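Keeping the Cut: How Walk-Behind Mowers Are Built, Sold and Looked After

The walk-behind mower remains the most common piece of powered equipment in the American garage, and it is also among the least examined. Most owners choose one in an afternoon and keep it until it no longer starts. Dealers in the Ircombe area report that the machines brought in for service each spring suffer mainly from a short list of preventable faults: stale fuel, a dull blade and a clogged deck.

Deck and Width

Cutting width is the first figure most buyers see, and it deserves some thought. The Dekovley 26, a self-propelled model with a 26-inch deck, covers open ground in noticeably fewer passes than a standard residential machine. It also requires a wider gate, more storage space and a stronger push on the turns. Owners with narrow side yards or closely planted beds are often better served by a smaller deck, even if the work takes longer.

Deck depth receives less attention in the showroom. A deep deck gives clippings room to lift and circulate before they reach the discharge opening or the bag. Shallow decks perform well on dry, thin grass and tend to leave clumps in heavy spring growth. Buyers who intend to mulch should ask to see the underside of the machine before making a decision. Baffles should be firmly attached, and welds should be continuous along the skirt.

Gas or Battery

The Jeliteck line is now divided evenly between gasoline and battery models, and the choice between them depends largely on the property. A battery mower starts at once, needs no oil and can be stored upright where the handle design permits. Run time varies with the height and moisture of the grass, and a lawn that was finished on one charge in August may need two in May.

Gasoline engines continue to hold the advantage on large or neglected lots. They ask for more in return. Oil should be checked before each use and changed on the schedule given in the manual. Fuel should be bought in small quantities and used while it is fresh. A gasoline mower left for the winter with a full tank and no stabilizer is the most frequent visitor to any service counter in April.

Height of Cut

Lawns are damaged more often by low cutting than by infrequent cutting. For most cool-season grasses, a finished height of three inches or slightly more will shade the soil and discourage weeds. No more than one third of the blade should be removed at a time. When the lawn has been left too long, two passes several days apart will do less harm than a single severe one.

Jeliteck models offer 7 height positions controlled by one lever. The Dekovley uses a separate adjuster at each of its 4 wheels, an arrangement that is slower to change but holds its setting well over rough ground. On machines of the second type, all adjusters must be placed in the same position before the engine is started.

The Blade

A sharp blade cuts cleanly. A dull one tears, and torn grass turns pale at the tips within a day or two. Sharpening is recommended after every 10 mowings, or sooner if the blade has struck a root or stone. Before any work beneath the deck, the spark plug wire should be disconnected or the battery removed. The blade must be balanced after sharpening, as an uneven one will send vibration through the crankshaft and handle.
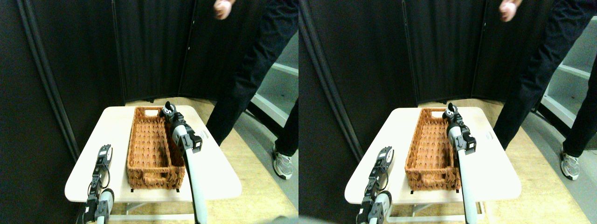
Replacement blades should match the original in length, center hole and profile. Stamatopoulos, the Ircombe dealership, keeps a board of common blade patterns behind its parts counter so that customers can compare a worn blade with a new one before purchase. Universal blades are available at a lower price, but the adapter washers supplied with them must be fitted exactly as directed.

End of the Season

Preparation for storage should begin after the final cut, which in this region usually falls in November. The deck should be scraped and allowed to dry. Gasoline models may be run until the tank is empty or stored with treated fuel, according to the manufacturer's instructions. Batteries should be removed and kept indoors at a moderate temperature, with a partial charge where the manual calls for one.

Wheels, cables and the rear flap also merit inspection at this time. A frayed drive cable is inexpensive to replace in winter, when parts departments are quiet and repairs are completed promptly. Stamatopoulos accepts mowers for winter service every Monday at the rear entrance, and machines should be delivered with the bag removed and the owner's name attached to the handle.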